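FOR IMMEDIATE RELEASE

Shared kitchen to open in Ostness this May – small food makers can book by the hour

OSTNESS – Prodwood will open the Brukutwood Kitchen in May, a shared cooking space for people who make food to sell and have nowhere legal to make it. Bakers, dumpling makers, jam people, anyone with a market stall and a home oven that can't keep up. Booking opens at 9 a.m. on the first of the month.

The kitchen takes over the old print shop behind the Ostness bus depot. Rewired, replumbed, repainted. New floor drains, a walk-in cooler and 12 work stations, each with its own sink and locking dry store. Hours are 5 a.m. to 11 p.m., seven days a week. 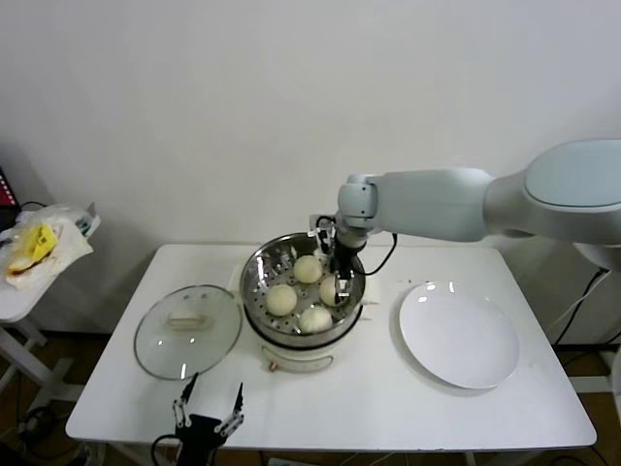 Rates start at $17 an hour off peak. No joining fee and no minimum number of hours. Cleaning supplies are included, ingredients are not. Users bring their own insurance and food handler card, and the office will keep a copy of both on file.

"We kept hearing the same thing," said Darragh Quinlan, who runs the project for Prodwood. "Good cooks, steady customers, and then the landlord says no or the inspector says no. A full lease is way too much for somebody selling on weekends. An hour at a time they can manage."

Prodwood asked local food sellers last year what they needed most. Over 300 replied. Early morning hours came out on top, then cold storage, then parking close to the door. All three are in the plan. A loading bay was added late, after sellers asked for it at the open meeting, and its the reason the opening moved from March.
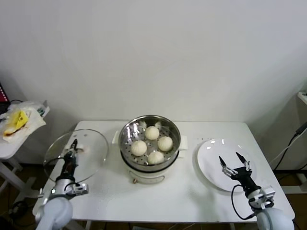 Stüber, the contractor on the job, finished the ventilation work last month and is now on the last of the outside paving. Final health inspection is still to come. If the date slips, anyone with a booking will be told by email and moved to the next open slot or refunded in full.

Short classes will run in the evenings, 7 p.m. start. First up – labels and allergens, then pricing, then steaming and proofing in small batches. Classes are free to anyone with a booking, $12 for everybody else. Places are limited so please recieve confirmation before turning up.

Street parking only for visitors. The bay is for users with a slot that day. Step-free entrance on the depot side. 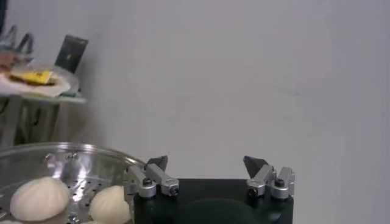
Pale, plain wall finish at the Brukutwood Kitchen, Ostness. Photo: Prodwood

Tours for press by arrangement, mornings preferred.

Media contact: Darragh Quinlan, Prodwood, Ostness

About Prodwood
Prodwood turns unused commercial buildings in and near Ostness into shared work space. Earlier projects include a sewing workroom and a bike repair shop.

###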